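4.2 Tidying up

Of the five chores in the Kokstead set, clearing drinks things away was meant to be the easy one. Both views are from the simulated kitchen, where a breakage costs us only pride.

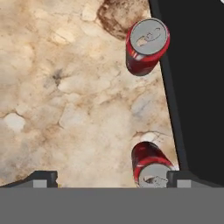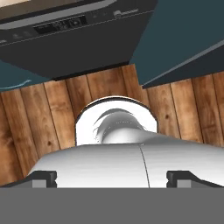 Figure 2. Wrist views in simulation: two red cans on the counter (first); a white, hollow object on the floor (second).

We ran 300 trials. Torres and Derese scored them separately and disagreed on 5 – all of them over what counts as "put away", a dispute familiar to most households.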